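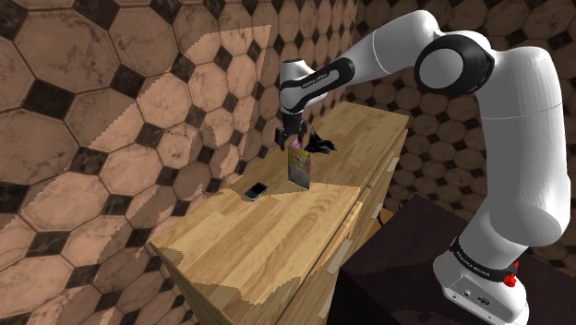
Opening acts at small shows: how early is too early?

Home | Forums | Live Music | Local Bands | Search | Log in

mbelkadi
Went to see Flostus at the Davton on 3 November 2021 and missed the whole opening set. The ticket said doors at 7 and I walked in at 7:40 to see the first band coiling up their cables. They were called Ghoneim and I had listened to their record all week. The guy at the merch table told me they started at 7:10. Is this normal now? The headliner didn't go on until 9.

cellardoor_drums
Pretty normal for the Davton. They have a hard stop at 11 and they want the bar open between bands. I have played there 4 times and we were on before 7:30 every time.

hopsandreverb
It's the venue's call and I don't have a problem with it. If you want to see the opener, get there at doors. They have a decent amber on tap and the place is never full that early. Flostus were good, by the way. The bass was too loud for the first couple of songs and then somebody fixed it.

mbelkadi
I would have come at doors if set times had been posted anywhere. I checked the Davton site that afternoon and it just listed the two bands.

Adel Metwally
I play guitar in Ghoneim. We got our set time by text on the way over. There were maybe twenty people in the room when we started and most of them were friends of ours. We sold 3 records. I don't blame the people who came later, but a posted time would have helped us a lot.

hopsandreverb
Fair enough, but it's a small room. It holds what, 90 people? They have one person doing the booking and the website. Starkex posts times because they have a full staff.

cellardoor_drums
Starkex holds 3,000 and charges nine bucks for a can of beer. Not the same thing at all. It takes a minute to type two times into a web page though. I'm with Adel on this one.

hopsandreverb
Then the band can post it themselves. You get the text, you put it up.

Adel Metwally
We did, at 6:15. By then people have made their plans.

mbelkadi
Didn't know you had posted it, sorry. Are you playing again soon? I'd like to hear the slow one that closes side one.

Adel Metwally
Back at the Davton in March, second of three bands, so probably 8:15 or so. We have a new song that runs long and it may go in place of the slow one. I'll put the times in this thread when I get them.

cellardoor_drums
Who's on first?

Adel Metwally
Not booked yet. Send them a message if your band is free.

Contact the moderators | Copyright Live Music Forums | Back to top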